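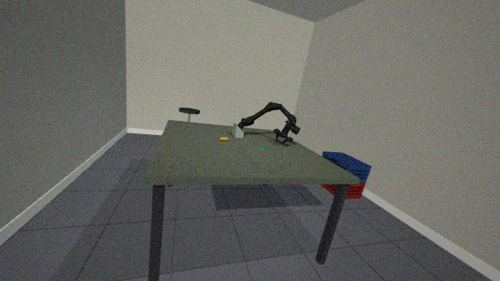

Equipment Plan and Budget for the Bench Sorting Cell
Project report, July 2019

1. What we were asked to do

Our group had to plan the purchase of a small robot cell for the teaching lab in the Flenov building. The cell has to pick up small parts from a table and sort them by shape. We were given a spending limit and told to come back with a list of equipment, a layout and an order of purchase. Nothing has been bought yet. All the layout work so far was done in simulation.

2. Layout

We modeled a long table with the arm mounted at the far end, so the near half stays free for trays and for students to work at. The test parts are small: a yellow cylinder, a pale wedge and a flat teal piece. The flat piece matters most for the gripper choice, as it lies almost flush with the table and the fingers have to come down very close to the surface.

We put two stacked crates on the floor by the right-hand wall, next to the table. Storage in the real lab is tight, and we wanted to know early if crates would fit there. A stool stands behind the table. In the real room it would have to move to the near side, outside the reach of the arm.

3. Arm and gripper

We compared two suppliers. The Deltura arm comes with its controller and a two-year warranty. The Jekillow arm is cheaper, but the controller is sold separately and delivery takes 47 days. With the controller added, the prices are close. We chose Deltura, mainly for the warranty.

For the gripper we kept to a parallel type with replaceable fingertips. One spare set costs $126. We budgeted for two sets – fingertips that work this close to a hard surface will get damaged, especially with first-year groups.

4. Smaller items

Mounting plate and bolts: $200
Spare fingertips, two sets: $252
Floor crates, two: $40
Cable covers: $47

The table is not on the list. The department already has one of the right length in storage, but its legs need to be checked before an arm is bolted to it. The Vukčević workshop has agreed to do this at no charge.

5. Order of purchase

The arm and mounting plate go first. Fingertips should be ordered together with the arm to save a second shipping fee. Crates and cable covers can wait until the table is in place and we have measured the gap to the wall.

6. Open points

In May we asked for a quote on a safety light curtain and have not received it. If it goes over the remaining money, we would mark a line on the floor and run the arm at reduced speed – the lab manager would need to approve that in writing.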